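Home | Talks | Workshops | Downloads | Contact

Speaker notes: Skelard hand-held gripper kit, a user's review
Stardale automation meet-up, May session, slot 3

Share 19 | Comments 4

SLIDE 1. Title

Leave the title up while people sit down. State the scope straight away: a review of the Skelard kit as supplied, used for cloth work on a table. No arm results in this talk. Anyone who wants the arm side should go to the Plimgate session in the same room after the break.

We paid list price for both kits. Skelard has not seen these notes.

SLIDE 2. What is in the case

Read the list, don't expand on it.

– gripper with two fingers and a wide-angle camera
– spare finger tips, yellow
– charger and one data cable
– calibration board
– licence card for the desktop software

Mention that the licence is tied to the gripper serial number and not to the computer. It moves with the tool. The second gripper needs its own licence, and we did not notice this until the quote came back.

SLIDE 3. Why cloth

A rigid block tells you very little about a hand-held gripper. Most tools on the market will close on a block and most trackers will follow it. Cloth changes shape under the fingers, it hides its own edges, and on a shiny table the contrast at the border changes with the light. If the fingers close a few millimetres too high, they close on air, and the operator feels nothing through the handle.

The task for the review was kept plain: approach a grey cloth on a white table, pinch, lift a fold, lay it down again. Small articles were left on the table so the tracker had something fixed to hold on to.

SLIDE 4. Approach

Leave this one up for a while. The audience will want to look at the finger tips.

Points to make:

The yellow tips are easy to find in the camera view against both the grey cloth and the white table. The rest of each finger is black, so the software has a clean boundary to work with. Skelard also sells an all-black tip. We tried it and went back to yellow.

With the fingers over the cloth, the gap between them stays in view. The operator can line the gap up with a crease before going down. It sounds minor, and it accounts for most of the difference between this kit and the older Hassanpour tool, where the housing hides the last part of the approach.

The lens is very wide. Table edges bend, ceiling lights bend, and the corners go black. The software corrects for this, but the preview on the tablet does not, and new operators tend to reach short for the first few runs.
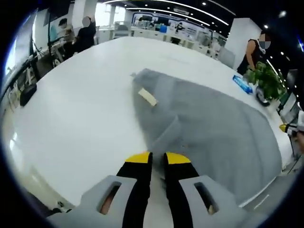 SLIDE 5. Tracking

The tracker works from the camera alone, with no markers in the room. It needs texture. A plain white table gives it almost none, so it relies on whatever else is in view: the things on the table, the furniture behind, the lights overhead.

Three findings, in order of how much time they cost us.

First, low passes. When the tool goes close to a bare stretch of table, the view fills with white and the track drifts. It recovers when the tool is lifted, but the recording keeps the drifted section and flags it amber. We discard amber sections.

Second, windows. Daylight from one side pulls the exposure down and the cloth loses its detail. Fix the exposure by hand at the start of a session. The setting is two menus deep and resets when the battery is changed.

Third, people moving in the background. We expected this to be a problem and found no effect we could separate from the rest.

If someone asks for the drift figure: we have it only for our own room and will not quote it as a property of the kit.

SLIDE 6. The pinch

The fingers are brought together on a bunched part of the cloth, and the fabric rises in a ridge between them. This is the moment the width reading has to be right. The kit reports finger width as a separate channel, and on thin cloth the reading at full pinch is very close to the reading for empty fingers. Skelard's software marks both as closed.

We asked for a finer threshold. The reply was that it can be set in the configuration file, and it can, though the file is overwritten at each update. Keep a copy.

Grip on the fabric is good. The tips have enough give to take up a fold without needing a hard squeeze. On a fuzzy cloth they pick up lint, and lint on the yellow surface upsets the tip detection sooner than you would think. Wipe the tips between batches and let them dry before going on.

Handle comfort: fair. The weight sits forward of the hand, and the housings are bulky. The grey plates have long slots in them, which catch loose threads. Check the slots at each battery change.

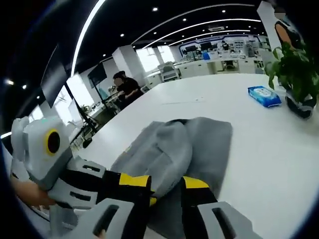
Stardale Session Papers – Issue 19, p. 3

SLIDE 7. Service and spares

Spare tips arrived in 3 days. The one fault we had, a sticking finger on the second gripper, was dealt with by swapping the whole unit. Skelard does not repair on site. The swap meant a new serial number and therefore a new licence card, which took longer than the gripper did.

The manual is adequate on assembly and poor on file formats. The export tool writes a folder per run with video, pose and width in separate files. Time stamps agree between pose and width. Video is offset by a fixed amount, stated in the header of each run and nowhere in the manual. If your cloth appears to move before the fingers touch it, read the header.

SLIDE 8. Against the Hassanpour tool

Keep this short, it is not a full comparison.

Hassanpour: lighter, better handle, worse view of the tips, markers required.
Skelard: heavier, good view of the tips, no markers, awkward licence terms.

For table work with soft items we would choose the Skelard. For long sessions with rigid parts we would stay with the Hassanpour and accept the markers.

SLIDE 9. Settings we ended up with

Exposure fixed by hand, one step over the suggested value.
Width threshold from our own file, reloaded after each update.
Yellow tips.
Recalibrate after any tip change – the software allows you to skip this, and should not.

Copies of the settings file are on the downloads page under this session.

SLIDE 10. Questions

Likely ones: price of the second licence (refer them to the current Skelard price list), use with gloves (works, trigger is stiff), left-handed use (works, but the cable exit is on the wrong side). For anything on replaying the recordings on an arm, point to Plimgate.

Related notes
– Marker-free tracking on plain surfaces
– Hassanpour tool: handle and trigger notes
– Plimgate session: from recorded path to arm
– Keeping finger tips clean in textile work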